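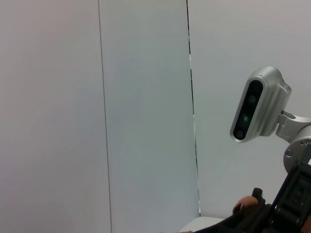 Open Day at Dakeck: A Whole Afternoon of White Panels

I had been looking forward to this one since February, when the invitation landed in our shared inbox and I grabbed it before anyone else could. Dakeck makes the wall panels we've been putting up in offices and small stores for the past few years, and on 23rd May they opened the building up to the people who do the installing. So off I went, 83 miles each way with a thermos and a tape measure in my bag (yes, I bring a tape measure on trips, and yes, I used it in the parking lot on a curb that looked off).

The place is bigger than it seems from the road. You come in through a side door, sign a sheet, get a sticker, and then you're in a long hallway lined with samples in every pale color you can think of. I must have stood there for ten minutes. If you've never had to choose between two whites for a customer who insists they're completely different colors, you may not get the appeal, but I was very happy! They had a warm white with a tiny bit of pink in it called Gesus, and a cooler one that leans blue called Kamel, and once you've held them side by side you can't stop noticing it everywhere. I'd always ordered from the little card of chips, and the chips just don't tell you what a full-height piece is going to do to a room.

The tour itself ran 90 minutes, with a break in the middle. Our group got the cutting floor first, then edging, then packing, which is where I finally learned why the corners always come wrapped in that stiff brown cardboard we can never get off without a knife. (There's a tear strip. It's on the inside. I've been opening those wrong for years.)

The cutting floor was loud and smelled like warm dust, and I got a good long look at how they square things up. Every panel gets measured corner to corner both ways before it moves on, same as we do on site, only they do it on a big steel bench and we do it on somebody's carpet. I asked how far off a panel has to be before they pull it, and the answer was tighter than I would have guessed. Which means that a few of those wavy joints I've been blaming on the factory were probably ours. Oh well.

Packing was the quiet part, and I could have stayed there longer. They stack face to face with a sheet of foam between, and they mark the bottom edge with a pencil tick so you know which way up the piece wants to go. I've seen that tick a hundred times and figured it was a stray mark.

After the break, we went through to the fitted rooms at the back, and that was my favorite part of the day by a mile.
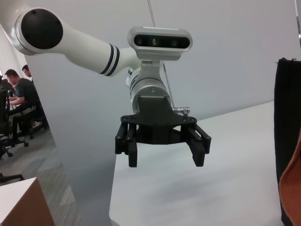 Lavden Interiors / Partition and Display Team / Visit Reports

The fitted rooms take up 1,657 square feet, and you can wander around them as you please. I liked the plain white one best, with its white table and white walls, everything matte. It sounds dull! But plain white is the hardest finish to get right, and it's the one we get the most calls for. A busy pattern lets you hide a lot. On a flat pale wall the light goes soft and gray toward the corners, and every joint draws a line you can follow all the way down with your eye.

So of course I went straight for the joints. Our guide laughed and said installers always do that, while the designers go and stand in the middle with their arms folded. Some of the seams were thin and crisp, a neat dark line and nothing more. But there was one I kept going back to, where the gap looked rougher, darker in places and kind of jagged, more like a crack between two panels than a joint. I was glad to see it, to tell you the truth. Showrooms tend to be so perfect that you come away feeling bad about your own work, and here was a gap I'd have been muttering over with a tube of filler at four in the afternoon.

We got into a long chat about gaps after that, me and two other visitors from a shopfitting outfit. One swears by filling everything and sanding it back. The other leaves an honest shadow line and says customers stop seeing it in a week. I'm somewhere in between: fill it where it's at eye level near a door, and leave it where it's going to be behind a shelf anyhow. We didn't settle it, but I did get a tip about running the filler in two thin passes, and I'm going to try it on the next job.

One more thing about the white rooms. Matte really is the way to go under even lighting. We've had two customers this year ask for a satin finish and then call us back complaining about glare, and now that I've spent a good while among matte panels I can explain the difference a whole lot better. I also came away wanting that same soft white for our own front office, which is currently a kind of tired mustard. I've put in a request. We'll see. 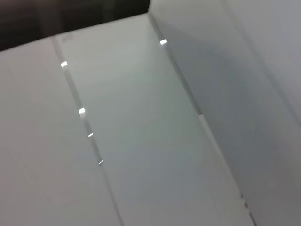
Grooves, and what I'd ask for next time

I'm a little obsessed with the narrow groove between two panels now. Done in matte white, it's such a small thing, just a slot with a bit of a sheen inside, but it picks up the light in little bright spots down its length and gives your eye something to land on. I'd like us to try one on a sample board before we offer it to anybody. My worry is dust. A slot like that is going to collect it, and I forgot to ask how you're supposed to clean it, which I'm still annoyed about.

Other notes for the team, in the order I scribbled them:

Order the large color samples and forget the chips. They lend them out for nine days, and you pay the postage back.

Pencil tick goes at the bottom. Please everybody look for it.

Don't mix Gesus and Kamel on one wall unless the customer has seen both at full height. Pink next to blue shows up even when both are nearly gray.

Check diagonals before we complain about a batch.

Lunch was sandwiches and a very good potato salad. Parking is free but fills up early, so if you're going to the next open day, get there before ten and use the lot on the left. The one on the right has the bad curb.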